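カテゴリ：論文・研究ノート ＞ 生活文化
サイト内検索　キーワードを入力　検索

4. 共用食卓における「自分の側」の感覚

4.1 対象と方法

対象はTundbyの共用食堂6か所。相席が常態で、席の指定なし。卓は据え置き、利用者が動かすことはまずない。調査票は食堂の出口で配布、回収558票。自由記述欄は上限4,000字としたが、大半は一、二行で終わっている。長文の記入者は年配層に偏る。この偏りは後で補正していない（5章で再度触れる）。

聞き取りはIestyn Morrisと筆者で分担。質問順は固定せず、食事の流れに沿って聞いた。録音を断られた場合は手書きのメモのみ。メモの文体が二人で違うため、コード付けの前に表記をを揃えた。

用語について。「自分の側」は回答者の言い方をそのまま採った。「領域」「縄張り」は調査票では使わない。強すぎる、という予備調査での指摘による。

4.2 皿と共用物の関係

まず皿。皿は動く。食べている途中で手前に寄せる、話が弾むと少し中央へ出る。しかし回答者の多くは、皿を「置いた場所」で覚えている。動いた後も最初の位置が基準として残るらしい。

次に共用物。塩、水差し、ティッシュ箱など。誰のものでもない、という建前。ただし自分の皿の近くにあると、他人が手を伸ばすときに一声かけるべきだと感じる人が多い。近さが一時的な所有のようなものを生む、と読める。卓の色や素材の影響は今回は見ていない。皿とティッシュ箱の距離だけを論じる（図2）。

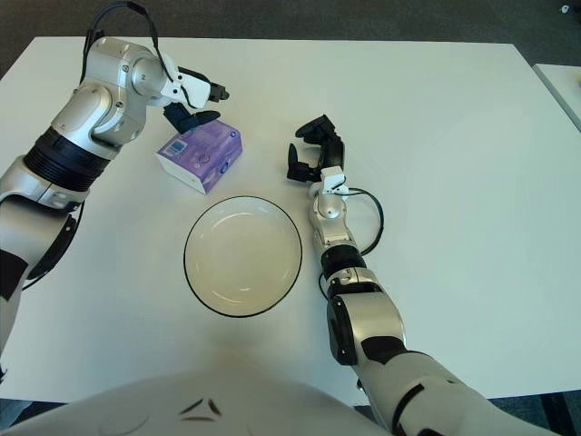
図2　白い卓上の丸皿（黒い細縁）とティッシュ箱。

一声の中身もさまざま。「すみません」が最多、次が「いいですか」。無言で会釈だけ、という回答も相当ある。Panganiban食堂では会釈が目立った。常連が多いためか。確認はとれていない。

一方、Jimport食堂は港に近く、初めて来る客が多い。ここでは共用物を使った後、元の位置より少し中央寄りに戻すという記述が複数あった。「返したことが分かるように」との説明。元の位置に正確に戻すより丁寧だ、とする回答者もいて、ここは筆者の予想と逆だった。 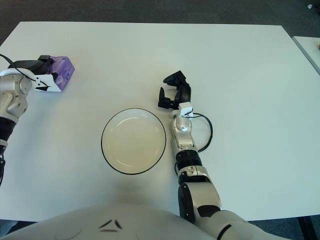
戻し方の話を続ける。中央寄りに戻す人は、次に使う人を想定している。元の位置に戻す人は、前に使った人を想定している。同じ「気をつかう」でも向きが違う。調査票の設問ではこの二つを分けておらず、自由記述から拾うほかなかった。次回は分ける。

なお、塩と水差しでは差が出にくい。水差しは重く、持ち手の向きのほうが気にされる。持ち手を相手に向けるか、自分に向けたままか。この点は別稿で扱う予定。

4.3 境界の引き方

境界は線ではなく帯に近い。回答者に卓の略図を渡し、自分の側を鉛筆で囲んでもらった。略図は白紙に長方形のみ。記入のあった図のうち100枚を抜き、囲みの形で分類した。四角、半円、囲まずに点を打つだけ。点だけの人に理由を聞くと「決めるほどのものではない」。囲んだ人も、消しゴムで何度か引き直している。筆圧の弱いものは読み取りに苦労した。
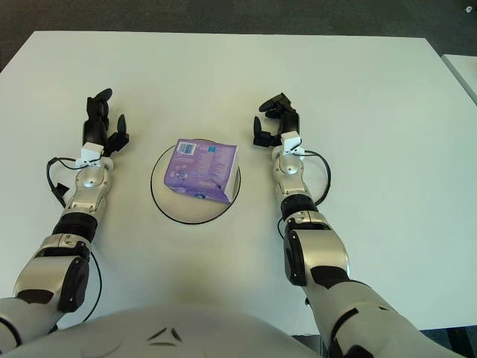 向かいに人がいないとき、自分の側は広がるのか。
広がるが、卓の中央を越えて囲む人は少なく、横へ伸ばす人のほうが多い。

横への伸び方には左右差がある。利き手側に広いという単純な話ではなさそう。鞄を置く側、入口に近い側、といった条件が混ざっている。利き手の設問を入れ忘れた票があり、ここの集計は暫定とする。

相席の相手が途中で立った場合。空いた側へすぐ広がる人はまれ。「戻ってくるかもしれない」から。皿が下げられた後でも少し待つ、という記述もある。Asov食堂の聞き取りでは、待つ長さはお茶を飲み終えるまで、と答えた人がいた。時間でなく動作で測っている点が面白い。

4.4 隣の卓との間

卓どうしの間隔も回答に現れる。隙間が狭いと、隣の卓の客も「同席に近い」と感じられる。ただし共用物を借りるかどうかは別問題。隙間が狭くても、卓をまたいで塩を借りるには相応の断りが要るという。卓の縁が、距離以上に効いている（図3）。

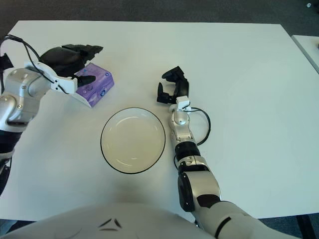
図3　白い卓と、右側に狭い隙間をおいて並ぶ別の卓の角。

縁の効き方は食堂ごとにばらつく。Panganibanでは隣卓への貸し借りがごく普通、Asovではほぼ聞かれない。卓の配置の違いか、客層か。切り分けられず。両食堂とも昼の調査のみで、夜の利用者は含まれていいない。夜は一人客が増えると店側から聞いており、同じ傾向になるとは限らない。

以上の記述をもとに、5章では断りの言葉と戻し方の組み合わせを検討する。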